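Search the newsroom Search Clear

Newsroom > Marketplace > Home and Personal Care > Policy updates

Plirow to separate buyer reviews by product version starting in May

Plirow will change the way buyer reviews are shown on listings for home and personal care goods, the online marketplace has announced. Beginning in May, each review will be tied to the exact version of the product that was bought, including its size, color and pack quantity. Average star ratings will be worked out separately for each version.

Under the present system, all versions on a listing share one pool of reviews and one average rating. A shopper looking at a large shower caddy may be reading comments written by buyers of the small one, and a seller who replaces an item with a new design can keep the ratings earned by the old design. Both situations have been a regular source of complaints to the Plirow buyer support desk.

The change follows a review of 626 listings carried out by the marketplace over the winter. Staff read the comments on each listing and compared them with the order records. In the storage and bathroom categories, they found that many low ratings concerned a version no longer on sale, while a smaller number of high ratings had been carried over to items with different fittings or materials. The review also noted that comments on delivery time and packaging were often mixed with comments on the product itself, and that the two had been counted together in the rating.

Buyers will now be asked to rate the item and the delivery separately. The delivery score will appear on the seller's store page and will have no effect on the item's rating. Comments may still mention both subjects, and no comment will be removed on the ground that it does so.

Reviews already posted will be sorted by order number. Where an order number cannot be matched to a version, the review will stay visible under a new heading, "Earlier reviews," and will be left out of the average. Plirow expects the sorting to be finished within the first two weeks of the month. During that time, some listings may show no average rating at all. Sellers do not need to take any action for this to be done, and buyers will not be asked to post their comments again.

A trial of the new layout has been running in the bathroom category with 600 sellers. Among those taking part are Betetti, which sells hooks, rails and corner shelves, and Venter, a supplier of bath mats and shower curtains. More than 3,000 reviews were posted during the trial. According to Plirow, questions sent to sellers about size and fit went down over the same period, although the marketplace has said that it will wait for a full season of results before publishing detailed figures.

Betetti said in a written statement that it supported the change and had already rewritten the descriptions of its adhesive shelf range to list the dimensions and weight limit of each version. The company added that several of its older items would start again with very few ratings and that it would have preferred a longer notice period for smaller stores.

Venter said that it had no objection to the separate ratings. It asked that colors of the same mat continue to share reviews, on the ground that the fabric and backing are the same. Plirow has replied that sellers may apply for color versions to be grouped, provided that the size, material and price are identical. Applications will be handled through the seller account page. 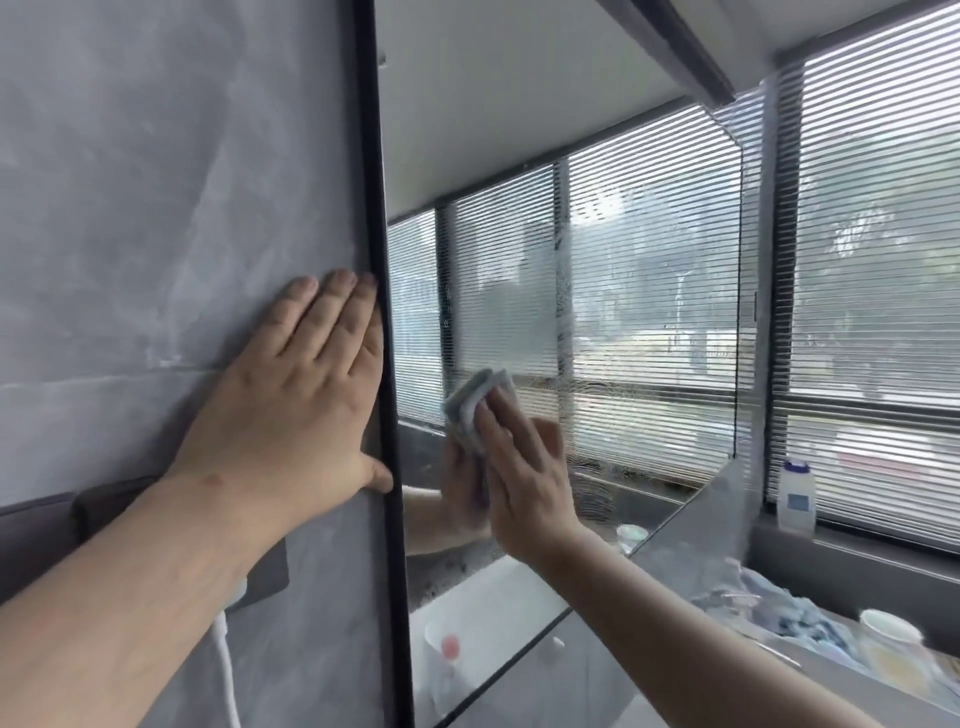
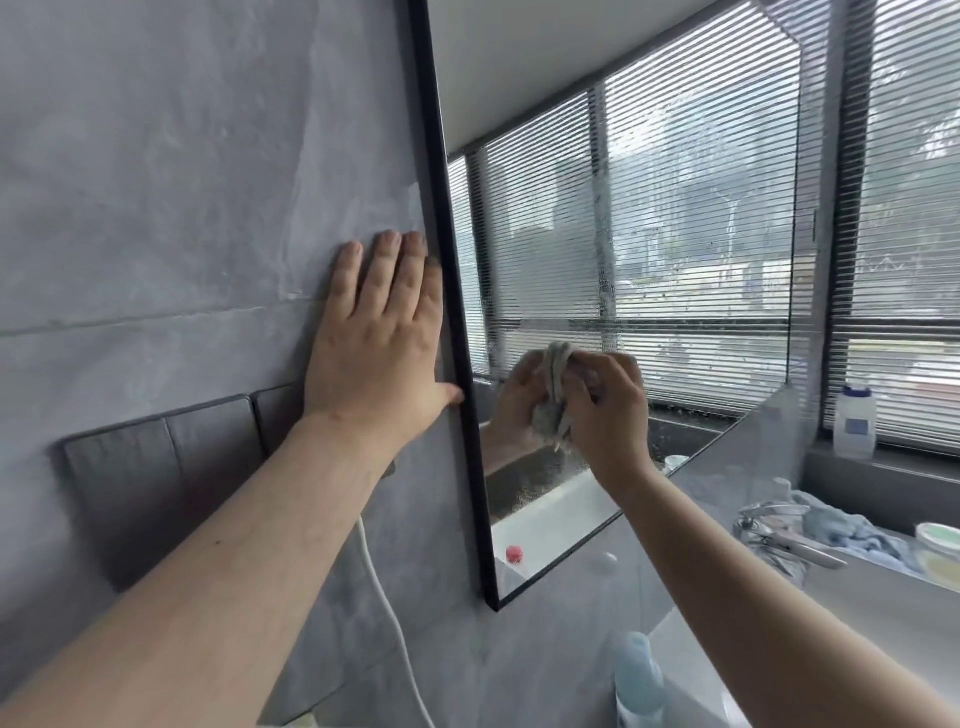

Sellers who add a new version to an existing listing will be required to state what has changed. The statement may be up to 900 characters long and will be shown to shoppers next to the version menu. Listings without a statement will be held back from search results until one is supplied. The same requirement will apply when a supplier changes the material, the adhesive or the hardware of an item while keeping its name.

The sorting of older reviews will be performed with software supplied by Flotano, which already handles order matching for the marketplace's returns desk. A member of the Plirow listings team will check any case in which the software finds two possible versions for one order. Buyers who believe that their review has been placed under the wrong version may ask for it to be moved by using the "Report a problem" option in their order history. Requests will be answered within five business days.

Photos posted by buyers will move together with the comments to which they belong. Questions and answers between buyers and sellers will remain on the main listing for the time being and will be shared by all versions. Plirow has said that it will consider separate question pages at a later stage.

The new rules cover bathroom goods, storage, cleaning supplies, cosmetics tools and small home decorations. Furniture and electrical items are not included. A guide for sellers, with sample version statements, is available in the help center under "Listings and versions."

Contact the newsroom | Terms of use | Privacy | © Plirow Marketplace. All rights reserved. | Back to top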